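Last updated: August

How to try a robot on a kitting job

Many small shops ask if a machine can already put parts into kits. At Skovurel we think: sometimes, if the job is prepared well. These steps are for one simple kit, a round circuit board and its wire harness.

Step 1. Give every kind of part its own yellow tray and put the steel tray in the middle, with a sheet of white paper in it. Place boards flat — they should not lie on wires. 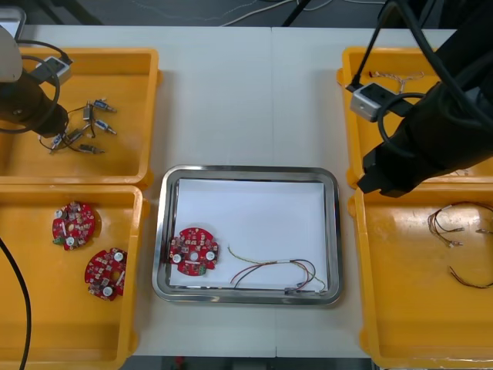 Can a robot do this work alone for a full shift?
Not in most shops yet. Boards go well, but wires tangle, and a person must stay near to help.

Step 2. Begin with the board. It is stiff and keeps its shape, so the grip is easy to repeat. Run it 23 times before you change anything.

Step 3. Go on to the harness. Teach the grip at the sleeve, where all the wires come together, and move slowly. If you hold one thin wire, the rest will swing and catch on the rim. 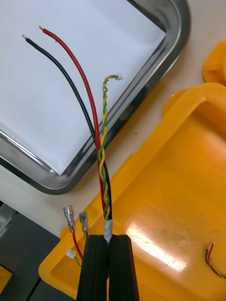 Step 4. Write down each try, also the bad ones. In our Plarnus trial we made 125 tries with harnesses, and a person had to help in about a third of them. Folding towels at home is the same kind of problem — soft things do not stay where you put them.

Contact | © Skovurel | Back to top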